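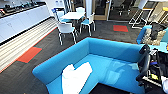 Blue booth with its white cushion, next to the kitchen, Skukholm office

Robot does the break area now, what happens to my hours?
Posted by Settimio Zanetti
I clean two floors at Skukholm. Since January a robot has been straightening cushions on the fourth floor. It takes 15 minutes per booth and I take one. My supervisor says my shift stays at 5 hours, but the task list is getting shorter. Should I ask for something in writing?

forsyth_nights
Yes. Ask for the new task list with the hours on it, signed. We had the same at Avden. Hours stayed, but I got the restrooms on another floor and some 30 desks to wipe.

Rullel559
they still need somebody for the kitchen counter. wouldnt worry

marta k
Check your contract first. Mine names the rooms, so they had to ask me before changing them.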